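README – Wer nimmt welchen Namen? Eine kleine Sammlung zur Namenswahl bei der Hochzeit

Stand: 09.12.2018

Hallo und schön, dass ihr reinschaut! Ich sammle seit April Antworten von Paaren auf die Frage, wie sie nach der Hochzeit heißen und wie sie darauf gekommen sind. Angefangen hat alles mit meiner Cousine und einem sehr langen Abendessen in Herkholm. Inzwischen sind es 414 Paare (ich freue mich immer noch über jede Mail!).

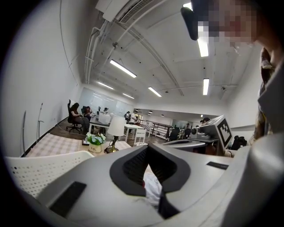 Was drin ist

Die Tabelle paare.csv hat eine Zeile pro Paar. In 220 Fällen gilt der Name des Mannes, der Rest verteilt sich auf Namen der Frau, Doppelnamen und getrennte Namen. Dazu kommt antworten.txt mit den freien Texten – 255 Stück, manche nur ein Satz, manche drei Seiten über die Schwiegermutter.

Die Spalte "wer_hat_gefragt" bitte mit Vorsicht lesen, da haben sich Paare gern widersprochen. Leere Felder heißen "keine Angabe" und sonst nichts. Beim Wäschezusammenlegen diskutiert es sich übrigens am besten über Nachnamen, das schreiben gleich mehrere.

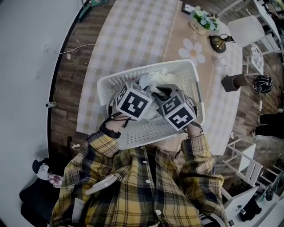
Was fehlt

Paare ohne Trauschein sind nicht dabei, und fast alle Antworten kommen aus meinem weiteren Bekanntenkreis. Repräsentativ ist das also überhaupt nicht! Ortsnamen habe ich gelöscht, Vornamen durch Kürzel ersetzt. Wer seine Zeile wieder raushaben will, schreibt mir kurz.

Rückmeldungen

Zur Spalte "Doppelname" kam schon einiges an Post, und ich überlege noch, ob ich sie in der nächsten Version aufteile. 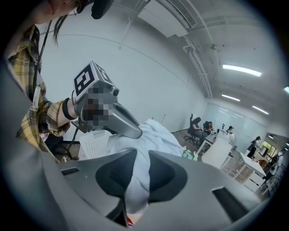
Domnica Stoica meint, die Reihenfolge gehöre unbedingt in eine eigene Spalte, darüber werde bei vielen Paaren länger gestritten als über den Namen selbst. Kommt rein, versprochen – ich muss dafür nur noch mal alle anschreiben.

Nutzung

Frei für alles Private und für den Unterricht. Bei Veröffentlichungen bitte Yara Saliba als Quelle nennen.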